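4.2 What people do with a launch price

The Stetalgate handset was announced at a price ending in 99 and was, by common agreement, never bought at that price by anyone with patience. Our interest in this section is what the announced figure does in the meantime. It is quoted in every write-up, copied into every comparison table and then quietly dropped. We wanted to know how long it stays in a buyer's head after the shops have forgotten it.

We asked 139 owners to tell us what their phone had cost at launch and what they themselves had paid. The two questions were put on separate sheets, with a task about ringtones in between to clear the palate. Sessions were held at a table in an ordinary room (Figure 3), and owners were asked to leave their phones out of reach, a request that met with more resistance than anything else in the study.

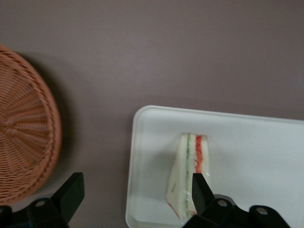

Figure 3. Tabletop with woven basket and white tray.

Ilgın Uysal, reading an early draft of this section, objected that a launch price is hardly a price at all, and that asking owners to remember it was like asking them to remember the weather forecast for a day they had spent indoors. She would have asked only about the monthly bill. We take the point, and the monthly bill was added for the second wave. It did not help. Owners on contract could usually give the monthly sum to the penny, but very few could multiply it by the length of the contract, and several declined to try on the grounds that it would upset them.

The launch price fared rather better. Owners of the Stetalgate placed it close to the announced figure even when they had bought the phone many months later. Owners of the Ronaline, which was launched with less noise and no film director, tended to give whatever they had paid and call that the launch price. The Clollar had too few owners in our sample (eight, two of whom turned out to own something else) to say anything useful, and we mention it only because a reviewer will ask.

More interesting is the direction of the errors. Where owners misremembered the launch price, they mostly remembered it as higher than it was. One put the Stetalgate at 859, a figure that has never appeared in any announcement we could find, and was very pleased with the discount this implied. The pattern fits what Akgül's retail staff told us in the pilot interviews: customers like to be told what a phone used to cost, and they do not check.

We also looked at whether having watched the launch event made any difference. Fifteen owners said they had seen it live. Their memory for the price was no better than anyone else's, though they were excellent on the colours. Asked to name one feature described on stage, most named the camera – a safe answer for any phone launched in the past ten years – and the rest named features belonging to the previous model.

None of this shows that the announced price makes people buy. Our owners had all bought already, and a person who has paid for a phone has good reason to remember it as worth more. The next section takes up people who looked at the same handsets in November and went home without one.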